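Tonen Public Library Opens Footwear Exchange for the School Year

Mon 26 August

The Tonen Public Library will open a free footwear exchange at its Lewis Street branch next week, in partnership with the Trurkden Unified School District. Families may bring clean, wearable shoes and boots and choose pairs in other sizes. No library card or proof of income is required. 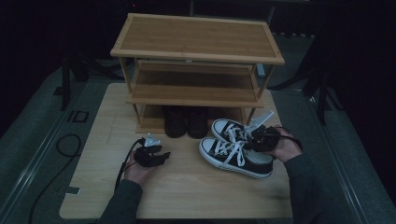
The exchange follows a trial held at the branch in March, when residents took home 578 pairs. Demand was highest for children's sizes, and the library has extended its hours in response – the room will now be open until 5 p.m. on school days.

Donations are accepted at the front desk. Each household may take up to two pairs per visit. Shoes with torn soles or missing laces cannot be accepted. 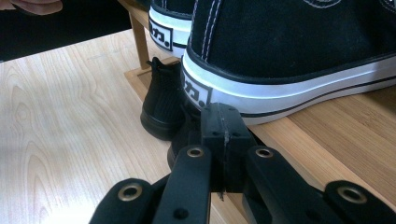
Funding for shelving and supplies was provided by the Flirko Community Fund, which also supports the library's winter coat program. The district will provide notices in five languages through school offices.

Residents who are unable to visit in person – including those without transportation – may ask the branch to set aside a pair for pickup by a friend or relative.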